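Reviews > Workshop and Lab > Demonstrations

Review: The Treltgate two-arm bench cell, seen at the Patetville open day

By Josefina Ocampo
April

We use cookies to remember your settings and to count visits. By continuing to read you accept this. Manage cookies

Treltgate opened its Patetville workshop to visitors this month, and I spent most of an afternoon there looking at the two-arm bench cell. I review equipment for small workshops and teaching labs, and several readers had written to ask if this one was worth the trip. I went in as an ordinary visitor. Treltgate did not pay for the ticket or the bus, and they have not read this review.

Getting there

The workshop is at the back of the old seed warehouse on the Tonder road. The sign is small and faces the wrong way if you are walking from the station. There is parking for a few cars in front and more across the street. Sign-in was a clipboard and a sticker with your first name. Doors opened at 1 p.m. and the cell demonstrations ran once an hour after that, with open time in between when you could walk up and ask questions.

The room has a concrete floor and one long window. Coffee was free and weak. There were stools for the first two rows of people and everyone else stood. If you are short, get there ten minutes before a demonstration starts.

What the product is

The cell is a tabletop with two arms fixed at the front, a metal frame around it and three walls. Treltgate sells it as a complete unit, named the Sosa, or as a kit you put together. It is meant for sorting and packing small objects, and for people who want to teach a pair of arms new jobs by guiding them through the motions. The company says most of its early buyers are colleges.

The catalog number on the price sheet was 1453. Ask for it by that number if you call, as there is an older one-arm version that also goes by Sosa and I heard two people at the desk get them mixed up.

The demonstration

Daranee Pongsiri ran all the sessions I watched. She is the engineer who wrote the training software, and she talks to a crowd well. She explained what the arms had been taught, what they had not been taught, and what she expected to go wrong. I wish more companies let the engineer do this part.

The job for the day was putting produce and a few other small things into a basket. Each round lasted a few minutes. The arms moved slower than a person would. Pongsiri said the speed could be turned up but that she kept it low when there were visitors, and I had no problem with that. Slow motion also made it easier to follow what each arm was doing.

I watched 9 rounds over the afternoon. Seven ended with everything in the basket. In one the left arm let go too early and the piece rolled toward the front of the table. In the other the right arm stopped in the air and stayed there until Pongsiri reset it from the laptop, which took less than a minute. She told us what the log said, and it was a lost reading from one joint. A man near me asked how often that happened. She said a few times in a working day, and that a new cable clip was meant to fix it.

Both arms working near each other was the part I had come to see. Two arms in a small space can get in each other's way, and with cheaper systems you have to write rules to keep them apart. I saw no contact between the arms in any of the rounds. There was some waiting, where one arm hung back until the other had moved, and it looked a little awkward. It did not cost much time.

Build and finish

The frame is silver aluminum bar, the kind with which most workshops will already be familiar. If you own a hex key set you can move things, add a shelf or hang something from it. The tabletop is light wood and shows marks. I would put a mat over it for any job with food or anything that leaves crumbs.

The arms have white covers on the links and black housings at the joints. The corrugated conduit is on the outside, and it bows out in wide curves. It makes repairs simple, but it takes up room you may not have planned for. Leave more space beside the unit than the size on the sheet suggests.

The wall panels come in several prints. The red one with pale flowers was on show, and people took a lot of pictures of it. I asked if the pattern caused any trouble for the cameras. Pongsiri said they train with different panels so that the system does not depend on a plain background. I could not test that myself, and only one set of panels was up during my visit.

Cable handling is the weak point. The gray slotted tray along the front is a good idea and there should be more of it. For the price I would expect the loose wires near the arm bases to be tied down, and a cover over the electronics.
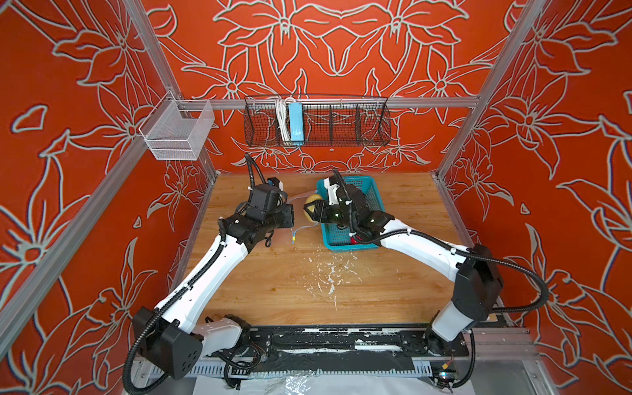
The Sosa cell at Patetville, with the right gripper down in the blue basket and the left one pointing toward the yellow piece.

Hands-on time

Between sessions visitors could guide an arm through a motion and have it played back. The line was long. I waited through one full demonstration and got 3 tries. The first two were poor, mostly my fault for moving too quickly. The third was fine. The arm is lighter to push than I expected, though there is a stiff spot when the elbow is nearly straight.

The software screen is clear. There is one button to record, one to stop, and a list of your takes with the newest at the top. You can't rename a take while another is playing, and I found that annoying. Pongsiri said a useful skill for a simple job takes 100 recorded takes, done with care. That is a full day of work for one person, and buyers should plan for it. The sales sheet makes it sound quicker.

Noise was low. I could talk to the person next to me in a normal voice the whole time.

What I liked

The arms are easy to reach and easy to take apart. The frame can be changed with common tools. The company was open about failures and showed the log to anyone who asked.

What I didn't like

The wiring needs work. The printed guide I picked up at the desk covers the one-arm model for the first half and only then gets to this one. Spare gripper fingers are sold in sets, so you pay for both sides even if you wear out one. There was no price for a service plan, and the person at the desk took my email address to send it. It has not come yet.

Who should go

The open day is worth an afternoon if you are thinking of buying, or if you teach and want to see a two-arm setup up close before you write a budget request. Small children will get bored in the line. Treltgate plans to hold another one in the fall at the same place, and Pongsiri said the new cable clips should be fitted by then. I plan to go back and will add a note to this page when I do.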